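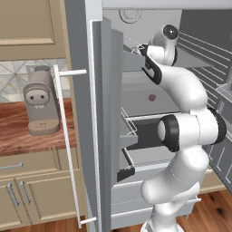
仿真里收示教数据,做的是厨房任务,用 VR 手柄遥操作,目前攒了 181 条。训练出来的策略有个固定的毛病:大的移动没问题,一到冰箱里面就乱,手臂在门口附近来回抖,或者停住不动。我怀疑和采集时的习惯有关。我们的手臂是从冰箱正前方伸进去的,夹爪往左下方斜着,指尖朝门内侧上层的搁架那边靠,肘部那一大块正好挡住下面打开的抽屉空间的一部分。固定相机就架在这个角度,操作员自己能换视角看,策略不能。另外抽屉正面那个红色的小圆东西,在相机里只有很小一点,缩到训练分辨率以后几乎看不清。

具体情况如下。操作员两个人,我和同事各录一半。我习惯先把手臂抬高再往里送,他习惯贴着门边进。每条示教平均 800 步,其中有不少是停着不动的,因为戴着头显要想一下下一步怎么走。失败的我都删了,只留成功的。控制频率没有改过,用的是仿真环境的默认值。模型是很普通的行为克隆,输入一路固定相机加关节角,没有腕部相机。

想请教三件事:一是这批数据还能不能用,二是接下来继续按老办法多录,还是先改采集方式,三是两个人手法不同要不要紧。厨房场景暂时不能换,橱柜、台面、咖啡机这些都是场景自带的,项目里其他人也在用同一套。

发帖:灰度测试
阅读时间:5 分钟

Ákos Győri

数据能用,先别扔,但要处理一遍再训。

先处理停顿。800 步里如果有一大截是静止的,行为克隆会学到“看到这个画面就不动”,你说的停在门口多半是这个原因。做法是算相邻两步末端位姿的变化,小于阈值并且夹爪开合状态没变的就丢掉。阈值自己试,先取小一点,回放一遍,能完成任务再往上加。夹爪闭合前后的几步一定要留着,有些抓取本来就要等手指合到位,把这几步删了,策略会还没夹住就往外拉。

再说视角。肘部挡住抽屉,这个在固定相机里很难避免,手臂就是从那边进去的。仿真的好处是轨迹可以重放,你把存下来的状态序列逐帧恢复,重新渲染一路腕部相机就行,不需要重新遥操作。前提是你存了完整的仿真状态。如果只存了动作,重放时会有偏差,碰到有接触的部分经常对不上,抽屉和门都属于这一类。先抽 12 条试一下,看重放后的结局和原来是否一致,一致再全部跑。

分辨率也顺便改。固定相机可以裁掉左边橱柜和台面那一块,只留冰箱部分再缩放,小物体能占到更多像素。裁剪框定死,训练和评测用同一个。

手法不同的问题,两种进法混在一起,单峰的回归输出会取中间值,中间值往往就是撞门或者悬在两条路线当中。你描述的来回抖很像这个。建议先按操作员分开各训一个,数据少一点没关系,看抖动还在不在。如果分开就好了,要么统一手法,要么换能表示多峰分布的策略头。这两条路我都走过,统一手法省事得多。

后面再录的话,我的采集规程贴在下面,你可以改着用:

开录前两个人一起看同一条参考示教,写清楚从哪一侧进、手腕什么朝向、什么高度开始下降。
每条开始时手臂初始位姿加小扰动,物体位置也随机,不要每次都从同一个点出发。
录之前先想好路线,想好了再按开始键。中途要停下来想,这条就作废重录。
每录 18 条停下来,训一个小模型看看错在哪里,下一批针对错的地方录。
每条记下操作员、随机种子、成功与否和备注。种子一定要记,后面查问题全靠它。

失败的不要删,另放一个目录。行为克隆用不上,以后要做成功判别或者筛数据就有用了。中途偏了又救回来、最后成功的,是最值钱的一类,应该放进训练集。

还有一点,门如果是一开始就打开的,初始开门角度最好也随机一下。角度固定的话,策略会把门边的位置背下来,换个角度就撞。

北边的阿木

多录就行了。我们之前也是一百多条效果很差,后来加到几倍就好了。仿真里录又不费什么,找人轮流录。模型别急着换。

罗小禾

上面说多录的我不太同意,至少先把停顿处理掉再说。我在 Gemar 做过一段时间数据标注和清洗,当时也是这个情况,数据翻了一倍,停住的比例一点没降,因为新录的一样有停顿。

补充两个小地方。

动作空间检查一下。如果存的是绝对关节角,冗余手臂同一个末端位置可以有好几种肘部姿态,两个人录出来差别会更大。改成末端增量会好一些,但是肘部会不会碰到冰箱侧壁的搁架就要由底层控制器来管了,记得把碰撞检测打开看看。我们遇到过指尖没事、肘部一直在蹭侧壁的情况,从固定视角完全看不出来,查接触力才发现。

评测也要固定下来。留一组种子只用来测,不要拿来录数据,每次改动都跑同一组,否则你不知道是改好了还是运气好。评测时把失败分一下类:没进去、进去了没夹到、夹到了掉了、超时。只看一个总成功率,下一步不好定。

重放渲染那一步,夹爪附近的光照也留意一下。冰箱内部偏灰,夹爪是白的带黑边,腕部相机离得近,有的渲染设置下白色部分会过曝,手指边缘糊成一片。调一下曝光再批量跑,不然整批要重来。

灰度测试(楼主)

谢谢各位。查了一下,状态是存全的,可以重放。静止帧删完以后每条短了不少,正在按操作员分开训。腕部相机先渲 12 条看看,曝光的问题已经碰到了,夹爪那里确实太亮,在调。

联系我们 | 版权所有 © Wandano 互助社区 | 返回顶部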